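Kodstead Equipment Desk
Ticket 473
Subject: Insertion cell, intermittent gripper release. Repair or replace before second cell is ordered?
Category: Hardware / Purchasing
Priority: Normal
Opened by: Renata Malinowski
Assigned to: Pichit Sitthichai
Cost center: Solley pilot
Opened: April 2024
Status: Closed, follow-up items transferred

Renata Malinowski (requester)

Requesting a recommendation on the insertion cell before the equipment plan for the Solley line is submitted. The plan currently has a single line that reads "second cell, same as first." I can't release that line while the first cell has an open fault.

Fault as reported by the operators: the part does not leave the gripper cleanly at the end of some insertions. The fingers open, the part stays with one side for a moment, and it drops crooked. The program then reports a good cycle, because it only checks finger position. It does not happen on every cycle and we can't make it happen on demand.

The test parts are the house block and the rest of the shape set, run against the blue foam board. No production parts have been in the cell.

Questions for the desk:
Is this a gripper fault, a fixture fault or a program fault?
If it is the gripper, do we repair, or buy the newer Bonirum unit and move the old one to spares?
Does the answer change what we order for cell two?

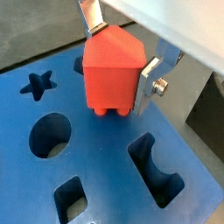
Budget position: parts up to $800 can go on the site card without a purchase order. Anything above that goes through Tadeusz and has to be quoted. The Bonirum unit is well above that. I would like to know before the quote request goes out, as Rugemalira will hold a quote open for only a short time and I don't want to ask for it twice.

Pichit Sitthichai (equipment desk)

Accepted. Please attach or confirm the following:
Gripper open and close width settings from the controller, not from the setup sheet.
Date the finger pads were last changed, or "never."
Whether the release fault follows a particular part.
Whether anyone has re-taught the insert positions since commissioning.

Do not adjust anything yet. If the settings get changed before they are recorded we lose the comparison.

Kobe Jacobs (site technician)

Settings exported and attached. Close width matches the setup sheet. Open width does not. It is set narrower on the controller than on the sheet. No note in the change log.

Pads: never changed, as far as I can find. They are the pads that came with the fingers.

Part dependence: mostly the parts with sloped sides. The ones gripped on two flat parallel faces release fine in the log. On the house block one pad can end up on the roof slope and the other on the straight side, depending on how it was picked. That is two different contact conditions on one part.

Re-teach: yes, once, when the floor was moved. I have no record of which positions were done.

Pichit Sitthichai

Thanks. The narrow open width is the first candidate. It leaves very little clearance per side, and a worn or sticky pad can hold the part through that. Pad wear is the second. Neither one is a reason to buy a gripper.

Test plan, in this order:
Step A. Record a baseline with current settings. Sloped parts only.
Step B. Restore open width to the sheet value. Repeat.
Step C. Clean pads with the cleaner listed in the manual. Repeat.
Step D. New pads. Repeat.
Change one item per step. Before step B, check that the fingers at full open width still clear the enclosure wall and the bracket on every programmed path. The narrow setting may have been put in for that purpose.
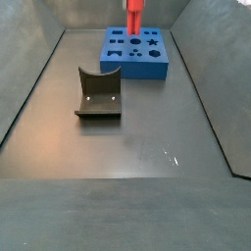 Also confirm that the board is sitting where the program thinks it is. Foam on a bare floor will creep. If there is no stop behind it or beside it, include a fixture plate in the cell two order. It is cheap compared with the hours it takes to chase a position error.

Kobe Jacobs

Clearance checked at full open width. Enclosure walls are fine everywhere. Bracket is fine except on the approach to the arch cavity, where it is close. Slow jog, no contact. I would not want to run it at speed with a badly placed board.

So that may be why somebody narrowed it. The bracket stands left and forward of the board, and the arch is in the front row on the left. Moving the bracket over would fix it permanently. There is room.

Steps A and B done. Release fault seen in the baseline, and much less often with the open width restored. Not gone.

Pichit Sitthichai

Hold the bracket move until C and D are complete. Otherwise we are testing two changes.

Tadeusz Witkowska (purchasing)

Joining because the ticket has a purchasing flag on it. Points for the plan:

The Rugemalira price list has finger pads by the set and fingers by the pair. Pads are a consumable under our rules and do not belong on the capital line. Please split them out. Fingers are a spare part and can stay with the cell.

"Same as first" is not an acceptable description for the second cell. I need an itemized list covering arm, controller, gripper, fingers, enclosure, fixtures, cabling, installation and training. If the first cell was modified after delivery, the list must show the modified condition.

If the gripper replacement is dropped, say so in writing. It is in last October's forecast and will otherwise be carried forward.

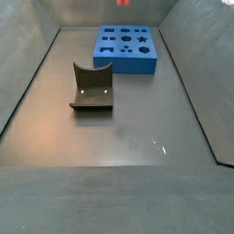

Freight on the first cell came to nearly a tenth of the hardware price and was not in the original request. Include it this time.

Kobe Jacobs

Step C done. No measurable change from B.

Step D done with the pad set from the crash kit. No release faults in the run. Old pads are bagged and labeled in the cabinet. The contact faces are glazed.

The crash kit now has no pads in it. Please reorder.

Pichit Sitthichai

Finding: worn pads, made worse by a reduced open width. Gripper is within specification. Replacement not recommended.

Recommended order, site card:
Finger pads, 5 sets. One to the crash kit, the rest to stock for both cells.
Spare fingers, 1 pair.
Total is under the card limit on the current list.

Recommended changes to the cell two request:
Same gripper model as cell one, so fingers and pads are shared.
Fixture plate with hard stops for the board.
Bracket location on the layout drawing, with clearance checked at full open width.
Part-present check after release. Input is available on the existing controller, sensor to be quoted.
Freight and installation as separate lines.

Recommended for cell one:
Same fixture plate, so order quantity 2.
Bracket move, then re-teach and record all insert positions.
Pad inspection added to the monthly sheet.

Renata Malinowski

Agreed on all points. Gripper replacement is withdrawn from the forecast; Tadeusz, please treat this as the written notice. Pads and fingers ordered on the card. Itemized list will be sent to Rugemalira for quote once the sensor is chosen.

Kacper Czarnecka will own the bracket move and the re-teach. Positions go in the shared folder, not on the laptop.

Kacper Czarnecka

Confirmed. I need the layout drawing in its native format, the PDF has no dimensions on the enclosure side.

Pichit Sitthichai

Drawing sent. Closing this ticket. Sensor selection and fixture plate have been opened as separate requests under the same cost center.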